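How Does a Robot Arm Know Where to Go?
Zukside Learning Pages for Young Readers
Last updated: November 12, 2022

A robot arm has joints, much as a person has a shoulder, an elbow and a wrist. Inside each joint is a motor. A motor can turn, but it cannot decide when to turn or how far. Those decisions are made by software, the set of instructions that a computer follows.

This page explains three jobs that robot software must do. They are called perception, planning and control.

Perception: finding out what is there

Before you pick up a cup, you look at it. A robot may use a camera for the same purpose. To a computer, a camera picture is a very large set of numbers. Each number tells the computer how bright or what color one tiny dot is.

Perception software searches those numbers for patterns. It may find the straight edge of a table or the round rim of a cup. It must also learn what to ignore. A dark knot in a piece of wood can look like a small object to a computer, although there is nothing there to pick up.

At the Latuheru Learning Laboratory, the perception program is named Pavel. Wulan Govindasamy, a software engineer at the laboratory, tests it with many kinds of tables and many kinds of light. "A child can tell a spot from a button very quickly," she explains. "Pavel had to study 600 pictures before it made fewer mistakes."

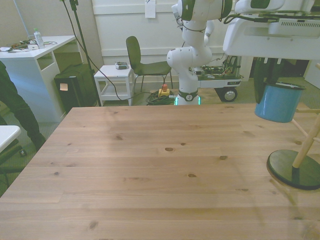

A white robot arm with green bands stands behind a wooden table. Look for the knots in the wood.

Planning: choosing a path

Once the software knows where things are, it must choose a path for the arm. The shortest path is a straight line, but a straight line may pass through a chair, a shelf or the table itself.

The planning program at the laboratory is called Flellero. It keeps a simple map of the space near the robot. In this map, a chair may be drawn as a plain box. Flellero tries one path after another and throws away any path that touches a box. It can test 200 paths before you have finished reading this sentence. From the paths that remain, it chooses one that is short and smooth.

The plan must include the whole arm. If the hand passes safely over a box but the elbow bumps into it, the plan is not a good one.

Control: following the path

Control software turns the plan into movement. It sends a message to each motor, such as "turn a little to the left." A sensor in the joint then reports how far the joint has turned. If the joint has gone too far, the software corrects it. This circle of moving, checking and correcting is called a feedback loop.

You use a feedback loop when you fill a glass with water. You watch the water rise, and you pour more slowly as it nears the top.

Keeping people safe

Many robots have an emergency stop button. It is often red and yellow so that people can find it quickly. Pressing it tells the robot to stop moving. Children should visit a robot workspace only with an adult and should follow the rules of that place.

Try it yourself

Ask a partner to stand at one side of a room. Place two cushions on the floor between your partner and the door. Write a list of instructions that will bring your partner to the door without touching a cushion. Use only "step forward," "turn left" and "turn right." Read the list aloud while your partner follows it exactly. If your partner touches a cushion, change the list and begin again. Programmers call this debugging.

Text by Suryani Ngau, Zukside Learning Pages

11 comments
200 shares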